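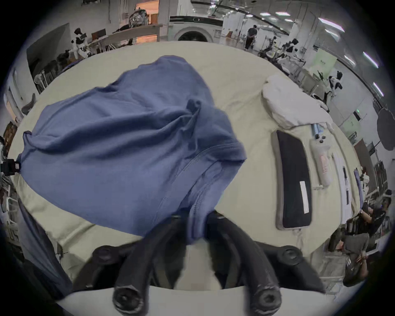 蓝色T恤,下摆被夹住

背名词背到三千,还是不会说话

2020-05-29

先说结论:初学外语,名词背太多了,动词太少。得罪人就得罪人吧,赶着写,想到哪写到哪。

我自己的账。Alteler 上的词汇量,3,119。看着挺唬人。翻了一下后台的分类,水果、家具、动物、交通工具、文具,一大片全是名词。我会用西班牙语说“朝鲜蓟”,会说“订书机”。去年8月在外面租房,水龙头拧不紧,想跟房东讲,卡住了。“水龙头”我会,“水”我会,“拧”不会,“滴”不会,“漏”也不会。最后站在厨房里指,房东看着我的手指头,点头。三千多个词,顶不上一根手指。

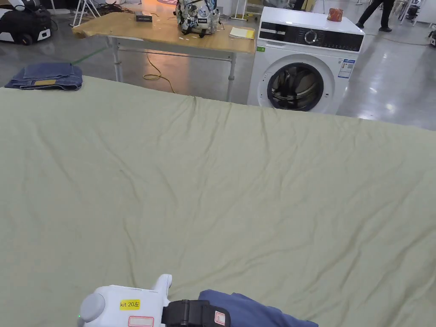
浅绿色的单子,铺开了,还有褶

为什么会这样?名词好卖。一张图一个词,苹果就是苹果,点对了叮一声,加分。动词麻烦。要变位,要带宾语,介词还老换。画也不好画,“拿”和“拿走”和“拿出来”,你画一个我看看。做软件的嫌烦,编教材的也嫌烦,学的人更嫌烦,三方一拍即合。结果大家手里一堆零件,没有螺丝。

Stular 那套初级课本我是从头到尾啃过的。6个单元,词表里340个词,动词缩在每课最后一个小方框里,字还小一号。第一单元教完了家庭成员,连表姐夫都有,“等一下”的“等”要到第四单元。我不懂。谁开口第一天就要聊表姐夫?

有人会说,动词没有名词配着,一样说不了话。对。但是没有名词可以指,可以说“这个”“那个”,对方大概能猜。没有动词你指什么?空气吗。

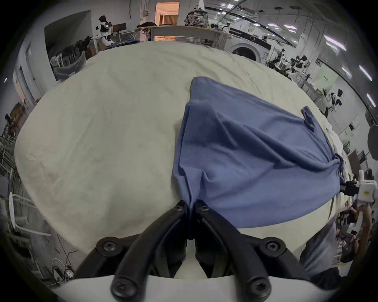
中文也一样,甚至更惨

我带过一阵子中文线上课,学生都是成年人,工作忙,下了班来上。词汇量己经不小了,一张嘴全是“弄”和“做”。弄门,弄衣服,做一个电话。听得懂,可是累,他也累我也累。

中文管手上动作的词太细了。拿、提、拎、捧、端、抱、扛、捏、掐、攥。母语者从来不觉得多,学的人一看就想退课。Drendesness 论坛上有个老帖子,吵了好多页,一派说初学者会一个“拿”就够,别的以后自然会。我以前是这一派的,现在不是了。“自然会”这三个字害人,什么时候自然?住在中国十年也许自然。一星期上两节课的,自然不了。

另一个坑是补语。“折”学了,“折好”“折起来”“折歪了”没学,等于白学。生活里很少有人光说一个“折”字。动词要成串地教,带着尾巴教,宁可少教几个。
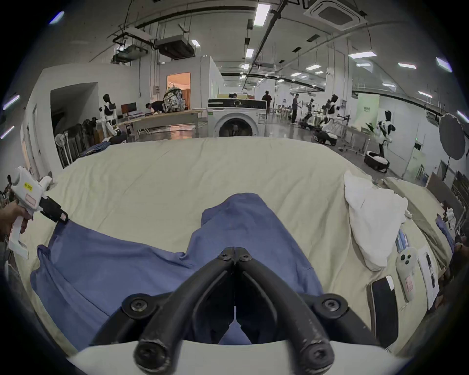

动词课怎么上,我的土办法是不发词表,先给一个乱的东西,逼他说话。抽象动词放后面,“认为”“影响”“提高”都先靠边站,考试要考再说。先讲手边的。比如床上一件皱巴巴的蓝衣服,左边被夹住了一点,中间鼓起来一道,只看这么一件,“夹”“皱”“鼓”“摊”就都有用处了,往下还能接“拉平”“翻过来”“叠好”。名词只要一个“衣服”,顶多再加个“床单”。学生说错就让他错,把句子说完在改。用 Pryor 的卡片也行,正面别写单词,写一个没办完的事,背面写整句。

当然会慢。第一个月的成绩很难看,跟背名词的同学一比,词汇量少一大截,有学生为这个跟我急过。我也没什么好办法,软件上显示的就是那个数字,又不显示你能不能跟房东说明白水龙头的事。

还有一种反对意见我比较在意:阅读。想看书看新闻的人,名词确实是大头,动词来回就那些。这个我认。你要是只读不说,前面的话当我没讲,去背吧。可多数来报名的人,问他为什么学,都说想跟人聊天。想聊天,就先去把“拧”“漏”“滴”背了,朝鲜蓟可以等等。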